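Section 4: Setting Up a Football Season in Skotus Team Manager

This section covers the creation of a season, the entry of a roster, and the submission of final scores. It applies to head coaches and athletic directors whose school already holds an active Skotus account. Revised 20 Aug 2023.

4.1 Before you begin

Have the following on hand:

School code, as printed on the account letter
Approved game schedule
Physical exam clearance list for all players

Schools in the Prurnumham Conference must also have their division assignment for the current year. Division assignments are posted in May and cannot be changed by the coach.

4.2 Creating the season

1. Sign in and select Teams, then Football.
2. Select New Season. Enter the year in which the first game is played.
3. Choose the level of play: Varsity, Junior Varsity, or Freshman.
4. Enter the school code and select Confirm. The home field fills in automatically. For schools that play at Kuipers Field, check that the visitor entrance is listed correctly.
5. Select Save.

Note: A season saved without a level of play is stored as Varsity.

4.3 Entering the roster

1. Open the season and select Roster.
2. Select Add Player, or select Import to load a file from Fandura.
3. Enter each player's name, grade, jersey number, and position.
4. Mark the clearance box for each player named on the physical exam list.
5. Select Submit Roster.

A varsity roster may hold up to 60 players. Import files may contain no more than 206 rows, including the heading row.

Caution: Submitting a roster replaces any roster already on file for that level. Download a copy of the earlier roster first.

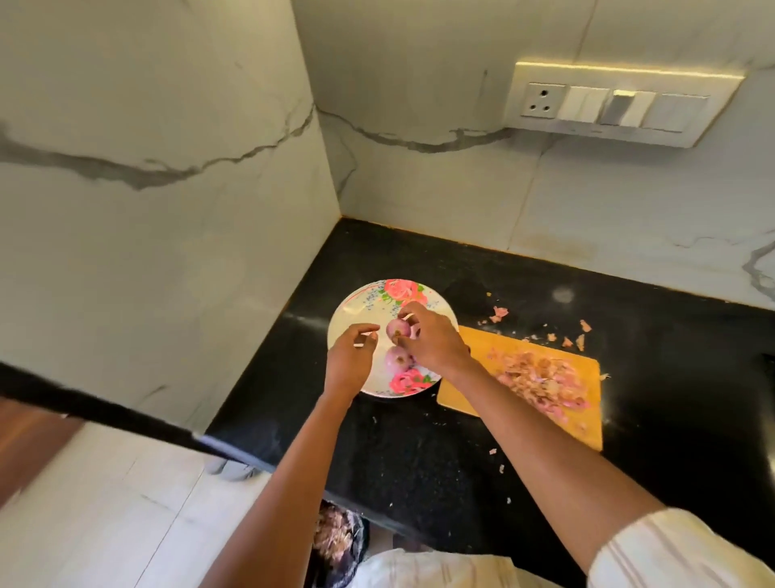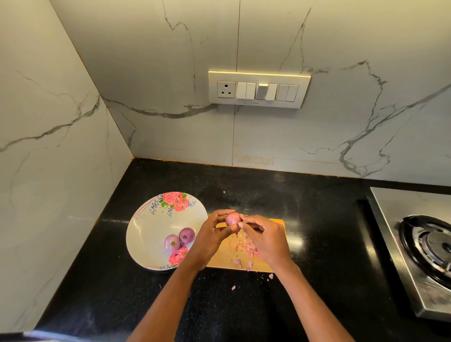
4.4 Entering the schedule

1. Select Schedule, then Add Game.
2. Enter the opponent, date, kickoff time, and site.
3. Mark the game as Conference, Non-Conference, or Playoff. Scrimmages are entered under Practice and do not count toward the team record.
4. Repeat for each game, then select Publish.

Once published, the schedule is visible to the public. Later changes to a kickoff time require the approval of both athletic directors.

4.5 Submitting a final score

1. Open the game and select Final.
2. Enter the points for each quarter. Overtime periods are entered on separate lines.
3. Confirm the attendance figure, if one was taken. Enter digits only (for example, 1016 for a crowd of 1,016).
4. Select Send.

The opposing school has 21 hours to dispute the score. If no dispute is filed, the result is locked and the standings are updated.

Note: A forfeit is entered with the Forfeit button. Do not enter a score by hand for a forfeited game.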